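生活環境演習 班別報告書
西向きの部屋における日差しと夏の過ごし方
キエウ・ヴォー(Kiều Võ)、ギア・ザップ(Nghĩa Giáp)
提出日 2026年4月26日

1. テーマを選んだ理由

班の二人はどちらも西向きの部屋に住んでいる。昨年の7月は夕方になると机に日が当たり、画面が見えにくく、窓際の椅子にも座っていられなかった。最初は遮光カーテンの性能比較をするつもりだったが、中間発表で「カーテンを閉めれば暗くなるのは当たり前で、住んでいる人が何を我慢しているかのほうが知りたい」という意見をもらい、聞き取りを中心にした内容に変えた。

2. 調査の方法

対象はJendanholm学生寮の西棟に住む28人である。質問紙を配り、家具の配置、カーテンの種類、夕方に部屋にいる時間、困っていることを書いてもらった。そのうち11人には後日、部屋で直接話を聞いた。聞き取りは一人が質問し、もう一人が記録した。録音はしていない。

照度は机の上で測った。照度計は実習室の備品を借りた。測る位置は机の中央にそろえる予定だったが、物が多くて置けない部屋では手前の端で測ったので、部屋どうしの細かい比較はできない。晴れた日だけを選んだが、途中で雲が出た回もあり、その回の値は集計から外した。

3. 日差しの入り方について

夕方の太陽は高度が低いため、光が部屋の奥まで届く。上に庇があっても西側ではあまり役に立たない。南向きの窓なら夏の高い太陽を庇で切れるが、同じ寸法の庇を西側につけても、ちょうど暑くなる時間帯の光は庇の下を通って入ってくる。住宅設計の授業で習った内容だが、自分の部屋で影の位置を追ってみるまであまり実感がなかった。

室内に入った光は、窓枠や家具の角で切られて床に細長い形をつくる。明るい部分と影の境目がはっきりしているときは、その近くで本を読むと目が疲れやすいという声があった。床の色も関係する。淡い色の板張りでは反射した光が天井まで届き、濃い色の床では窓際だけが明るく、奥は暗いまま残る。西棟の床は改修の時期によって色が違い、同じ間取りでも印象がかなり変わる。
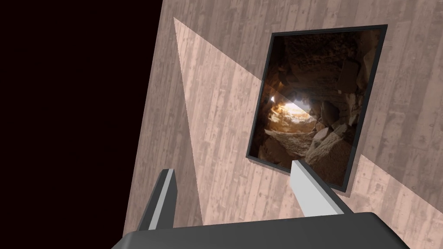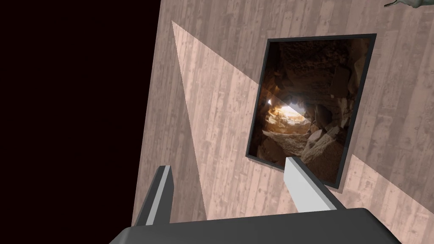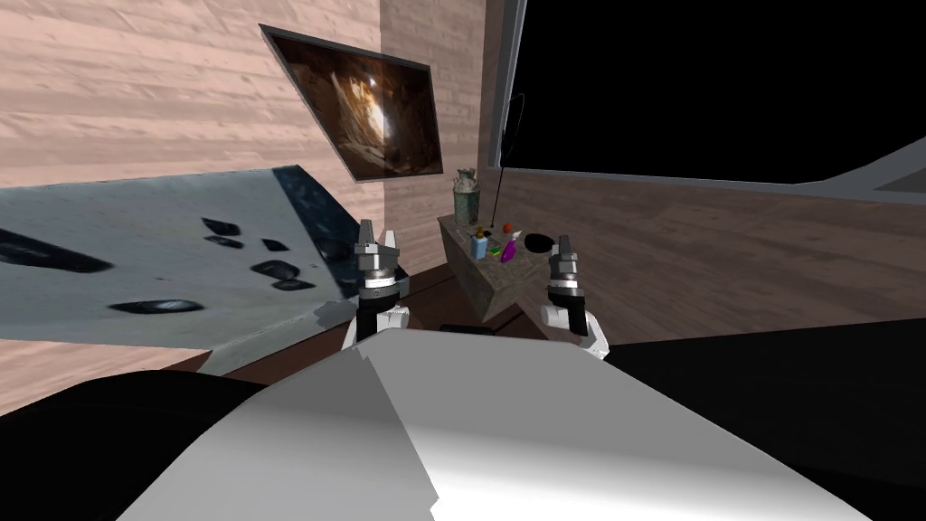 4. 聞き取りの結果

最も多かったのは「まぶしさ」についての不満だった。暑さのほうが多いと予想していたが、冷房があるため暑さは何とかなるという人が多く、まぶしさには対処のしようがないと感じているようだった。カーテンを閉めると部屋が暗くなりすぎ、照明をつけることになる。夕方に照明をつけるのがもったいないので、カーテンを半分だけ閉めて机の向きを変えているという人もいた。

机の向きについては、窓に正対させている人と、横向きに置いている人に分かれた。横向きの人のほうが不満は少なかった。ただし横向きにするとベッドとの間が狭くなり、椅子を引けなくなる部屋がある。コンセントが窓の下にしかないため動かせないという回答もあった。

カーテンを閉めた状態で測ると、机の上が200ルクスに届かない部屋があった。細かい文字を読むには暗い。一方、レースのカーテンだけの部屋では手元は十分に明るいが、画面への映り込みが強かった。厚いカーテンと薄いカーテンの中間のものが欲しいという意見は複数の人から出ている。

少し意外だったのは、西日が好きだという人がいたことである。洗濯物が夕方までよく乾く、冬は暖房を入れる時刻を遅らせることができる、という理由だった。帰宅したときに部屋が明るいと落ち着くという人もいた。質問紙には困っていることを書く欄しか作らなかったので、こうした意見は聞き取りをしなければ拾えなかった。

5. すだれを使った試行

ギア・ザップの部屋で、窓の外側にすだれを掛けて様子を見た。室内側に掛けた場合と比べると、外側のほうが窓際の暑さは弱く感じた。温度の記録も取ったが、冷房を切る時刻がそろっておらず、数値として載せられるものにはならなかった。これは準備不足である。

外側に掛けると風で窓に当たって音がする。下の端をひもで手すりに結ぶと音は減ったが、窓の開け閉めのたびにほどく必要があり、面倒だった。寮の規則では外壁への取り付けが禁止されているため、既存の手すりに結ぶ方法しか試していない。

6. 考察

西向きの部屋では、光を全部さえぎるか全部入れるかの二択になりやすい。実際には、画面を見る場所だけを影に入れて、残りの部分には光を残しておければよいという人が多い。そのためにはカーテンを増やすより、机を動かせる範囲を広げるほうが効く場合もあると考えた。延長コードの使用を認めるかどうかは寮の安全規則に関わるので、この報告では扱わない。

床の色については、淡い色のほうがよいと単純には言えない。部屋の奥まで明るくなる反面、下からの反射がまぶしいという回答もあった。敷物を一枚置いて反射を抑えている部屋では、本人は見た目のために置いたと話していた。

7. 残った課題

今回は春に行った調査なので、夏の困りごとは記憶に頼って答えてもらっている。7月に同じ部屋で測り直し、記憶と実際の値がどの程度合うかを確かめたい。東棟も調べれば、朝の光との比較ができる。質問紙には「気に入っている点」の欄を加える。机の位置を図に描いてもらう設問は、記入例がなくて分かりにくいと指摘されたので作り直す。

分担
質問紙の作成と集計:キエウ・ヴォー
照度測定、すだれの試行:ギア・ザップ
聞き取りと本文の執筆:二人で分担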